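In Praise of the Cleared Table

My grandmother had a rule that no one went to bed while there was still something on the kitchen table. It didn't matter what the something was. A saucer, a newspaper, one of my brother's socks, all of it had to go somewhere before the light went off. I thought this was tyranny when I was nine. I am now a good deal older than nine and I have come around to her way of thinking, though it took me two apartments, one marriage and a very large dining table from a secondhand place in Udside to get there.

I should say something about the table, as it is the reason I started writing this. We bought it the spring we moved, from a man who had used it for wallpapering and wanted 185 dollars for it. I offered less, he looked hurt, and I paid the 185. It is white, or white enough, and it seats eight if everyone likes each other. For the first year we ate on perhaps a third of it. The rest was storage. Mail lived there, and library books, and a bag of potting soil that I kept meaning to take out to the balcony. When friends came over we moved the whole lot to the bed and shut the bedroom door, and when they left we moved it all back again, as if the table were its rightful home and it had only been away visiting.

I think a lot of people live this way. A flat surface at waist height is the most tempting thing in any house. You come in with your hands full and there it is, and you set down your keys and the mail and whatever else you're carrying, and you tell yourself you'll see to it after supper. Then supper comes and you push the pile over a few inches to make room for your plate. I've done that for weeks at a stretch. I once found a birthday card under there in April that I had written, sealed and stamped in January.

What changed things for me was a neighbor, Krum Stojanovska, who repairs clocks and small appliances in his back room on the floor below ours. I had gone down to borrow a stepladder on a Sunday and found him wiping off his workbench, which already looked perfectly clean to me. He'd finished a job the night before and hadn't begun another. I asked him why he bothered, and he said that he couldn't think on a dirty bench. Then he gave me the ladder, and a slice of walnut cake, and talked for an hour about a mantel clock.

I turned that over in my mind all the way back up the stairs (slowly, on account of the ladder). I had always taken clearing up to be the last part of a job, the dull part that comes when the interesting part is over. Krum treated it as the first part of the next one. He had no idea yet what the next one would be, and he was making a place for it all the same.

So I went home and cleared our table. It took the whole afternoon. I found the warranty for a Hevard toaster we no longer owned, a great many rubber bands, and a letter from the bank that really should have been answered. The potting soil went out to the balcony at last. My husband came in around five o'clock and asked whether we were expecting somebody.

The hardest thing to deal with, then and ever since, has been the cables. Paper can be filed or thrown away. Books have shelves. A cable belongs to something, and usually that something needs to be right there by your elbow, so the cable has to be there too, and it won't lie flat and it won't lie straight. It remembers the coil it was sold in. You can smooth it out with both hands and it'll have a bend in it again before you've put the kettle on.
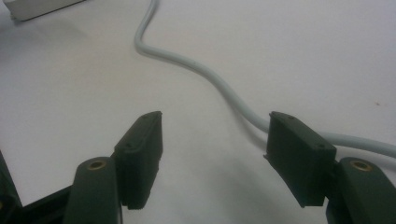
A white tabletop and a gray cable lying on it, taking the long way around.

I fought with ours for a good while. I bought a packet of Hinon clips that stick to the underside of the table, and they held beautifully until the weather turned warm. I tried a wooden box with a slot in the back, which hid the cables very nicely and also meant that I had a wooden box on my table. My sister swears by twist ties saved from bread bags. I tried those as well, and I'll admit they do the job, but every time I wanted to carry the lamp to the other end I had to undo three of them, and after a month or so I stopped doing them up again.

These days I let the cable be. I've decided that a clear table may have a cable on it, the way a swept yard may have a tree in it. There's even something I like about the look of one on a pale surface with plenty of room to wander. It makes a curve that no one drew. When the table was buried I never once noticed the shape a cable makes, or the shadow things cast in the morning, or the color of the top, which I had remembered as much yellower than it is.

And I do believe that's the best argument for clearing up, better than the ones you usually hear. The magazines will tell you that you'll save time. There was a piece in one of them last winter claiming you could get rid of 268 things in a month, and a friend of mine tried it and spent most of the month looking for things to get rid of. I can't say I've saved any time at all. I probably spend more of it, a few minutes every evening walking around the apartment with a stapler in my hand, trying to remember where staplers go. What I've gained is that I see the table. I sit down at it in the morning with my coffee and there's a wide stretch of nothing in particular, and I find I want to do something there. I've written more letters this year than in the ten before it. I've taken up pastry again. My husband laid out an entire jigsaw puzzle, 800 pieces, mostly sky, and we left it there for two weeks and ate off our laps and didn't mind a bit.

You may say that a table with a puzzle on it for two weeks is hardly a clear table, and my grandmother would have agreed with you. This is where she and I part company. I don't think a table should be kept empty the way a front parlor used to be kept, with the good chairs under sheets and the children shooed out. I have been in homes like that and I never know where to put my glass. A table ought to be used hard, with flour and glue and elbows on it. It should be covered with whatever you happen to be in the middle of, and I'd only ask that you be truly in the middle of it. The puzzle was being done. The potting soil was just sitting there.

There's a shop near us, Srour, that sells very handsome desks, and in the window they have one that costs 559 dollars and comes with a drawer for everything, including a little padded one for your glasses. I stop and look at it every time I go past. I've nearly gone in twice. But I know myself well enough by now to know that I'd fill those drawers in a week and start in on the top by the second, and I'd be right back where I was, only with 559 dollars less to my name.

So I keep the old white one, with the paste marks at one end from its wallpapering days, and every night before bed I clear it off. It's not always every night. Last night there was a colander on it, and I looked at the colander, and it was late, and I turned out the light. It was still there this morning and I put it away before the coffee was ready.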